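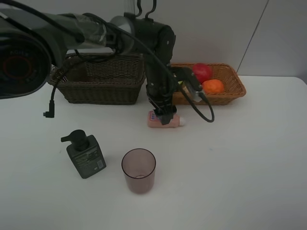 Updated in August, a few bits added after the last round of questions. Mostly for people setting up an arm on a kitchen-type table for the first time. Read the cable part even if you skip the rest.

## Before power on

- Walk round the table once. Look at the base bolts, look at the cables, look at what's sitting inside the reach.
- E-stop where your hand can get to it without crossing the table. Press it, check the arm really is dead, release, then start up.
- Sleeves up, lanyards off, long hair tied. Headphones out too, you want to hear a joint complaining.
- Speed limit down for the first run of the day. We use 37 percent of full and nobody has ever needed more for moving fruit.
- One person holds the pendant. One. If it changes hands, say so out loud.

Witold Ostrowski wrote most of that list for the Trencombe kitchen and it still hangs by the door there.

## Cables

The most common fault by a mile. A loop at the wrist needs enough slack for the last joint to turn both ways, but it also has to clear anything standing up on the table. Tumblers and pump bottles are the usual victims.

Do this: power off, or brakes released if your arm allows it, and take the wrist by hand through the widest turn you'll use. Watch the loop the whole way. If it drags on the tabletop or catches an elbow joint, re-dress it now.

- Loose connectors – cap them and tie them back to the arm. A plug on a dangling lead finds a basket rim sooner or later.
- Hook-and-loop straps, not zip ties. Zip ties cut into the jacket and you'll be snipping them off next week anyway.
- Tape is OK for a day. Clear tape goes gummy, and the residue picks up dust. Rubbing alcohol on a cloth gets it off, never spray straight at a joint.
- Never tape over a seam between two joints. Sounds obvious. Still see it.

## What goes on the table

Keep it plain. White top, plain wall behind, nothing shiny. Shiny trays confuse the depth reading, at least on the Tendisik cameras, maybe yours are better.

Bottles: empty ones or ones with the cap taped shut. Half full is the worst, the weight moves when you tilt it. If a bottle has to be picked up lying down, grab it at the middle and come in from straight above. Squeeze force low to start, go up in small steps. A squat plastic bottle will dent before it slips and then you've got a dented bottle for ever.

Tumblers: plastic only inside the reach. Glass stays in the cupboard, no exceptions, Ivana Maldonado is still finding bits from the spring. Clear and tinted plastic is hard for most cameras to see, so park them away from the path to the basket or expect to pick them up off the floor.

Baskets: wicker is fine and it's what people have at home. Watch out for

- stray ends on the rim, trim with nail scissors
- light baskets sliding when a finger touches the side. Two dabs of museum putty underneath
- rims being higher than you think. Measure from the table to the top of the rim, enter that in the keep-out, then add clearance for whatever the gripper is carrying. People forget the second part. An orange hangs well below the fingertips

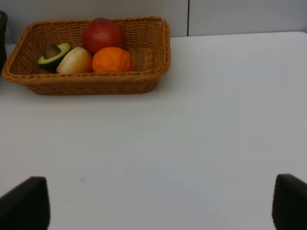
Go in over the open half and set down there. Don't aim for a spot right beside the last piece – fingers need room to spread when they let go, and a packed corner gives them none. If there's no open half left the basket is full enough, swap it.

Round things go in first and get a wall to lean on. Cut shapes like an avocado half go in flat side up if you can manage it, they rock otherwise. Tall stuff at the back so it doesnt block the wrist camera on the next approach.

Release height: as low as you can get without pushing. Dropping from above the rim is a fail on our sheet even if the piece lands where it should.

Play fruit or real? Play fruit for practice, lasts for years, wipe with a damp cloth. Real fruit only for the final check, and anything the gripper touched doesn't get eaten. Goes in the compost. Genowefa Górecki is strict on this and she's right, finger pads pick up grease.

## Wiping down

1. Power off first. Every time.
2. Table: dish soap and warm water, wrung-out cloth, dry after. Small marks near the baskets tend to be marker pen, a dry melamine sponge shifts them.
3. Finger pads: damp cloth, no solvent, let them air dry. Solvent makes the rubber go slick. Ask Dariusz Szewczyk about the Botard pads. Or don't.
4. Wrist camera: lens cloth only. Not your shirt
5. Wicker: soft brush, or the vaccum on low with the brush end. Don't soak it.

## Stop rules

Stop the arm, no discussion, if:

- a hand goes over the table edge while it's moving
- something rolls off. Let it roll. Don't catch it
- a cable touches anything it didn't touch on the hand check
- you hear a new noise
- somebody not on the sheet walks in

Then write it down. Time, what it was holding, which way the wrist was turned. Three lines is plenty. Aleksandra Sadowski reads the log every morning and she'd much rather have a scruffy note than none.

We have 2380 runs in the book now and 385 of them ended in a stop. Good number as far as I'm concerned. The bad weeks were the ones with no stops written down at all.

## Odds and ends

- Mark the reach on the tabletop with low-tack tape. Replace it when the corners lift.
- Overhead light on, window blind down. Afternoon sun moves across a white top and the same pick that worked at 10 a.m. misses at 4.
- Labels on bottles: leave them on. They help the camera, and people at home don't peel theirs.
- Keep a spare set of finger pads in a jar with the lid on. Date on the lid.
- Park position is arm folded, gripper open and empty. Not hanging over the baskets overnight, brakes do creep a bit.
- Pendant goes back on its hook, the Khokhar one has a short cord so use the left hook.

Still to add: drawers, and what to do about wet sponges. Dariusz has notes on both.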